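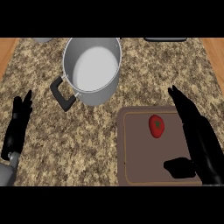 Do we need to stop putting out seed for the finches once the breeding season starts?
You can carry on right through, as long as the feeders are cleaned often and whole peanuts stay behind mesh so the chicks aren't given big pieces.

Clollatau Garden Bird Group, minutes of the July meeting

Hatice Işık writing these up again, so grumbles about the spelling to me please. We got going at 7.30, a bit late as I had the key and couldn't find it (coat lining).

Last meeting's minutes were agreed with one change. I'd put that the Dradau hedge was being cut in June and it should have said it was being left alone until autumn. Sorry to the Dradau lot, I know that caused a few phone calls!

Seed order. We've sold 2,000 of the small bags so far this year, which I was really chuffed about until I saw how much sunflower we've got left over. Plikel have put their prices up again and want payment when we order. Shahbazi will still let us pay at the end of the month and their sunflower hearts are much less dusty, so we voted to move to them for the autumn order. Two people voted against, mainly because Plikel deliver to the door and Shahbazi only come as far as the main road. I said I'd ask about that.

Sick finches. We had a long chat about this one. Two members have seen greenfinches sitting fluffed up near the feeders with wet, messy beaks, which does sound like trichomonosis. Both have taken everything down for at least a fortnight, and the rest of us agreed to do the same if we see it. Feeders and bird baths to be scrubbed, rinsed and left to dry properly before they go back up, and please move them to a fresh bit of ground if you've got the room. I have spare brushes. Flat bird tables came in for some stick and I must admit I've stopped using mine.

Money. We have £2,996 in the account, and the hall rent is still to come out of that. I suggested swift boxes for the chapel end of the village and everybody liked the idea, but we need to ask about ladders and permission first. Carried over.

Autumn talk. Still no speaker. I can do my one on winter feeding again (suet, fat blocks and why turkey dripping isn't a good idea), although most of you have sat through it already. Better offers very welcome.

Any other business. The blue flask left behind last time is in my porch. Would whoever borrowed the long funnel bring it back, as we'll want it for bagging up.

We finished at 9.10. Next meeting is in September, same room, and I'll bring the key.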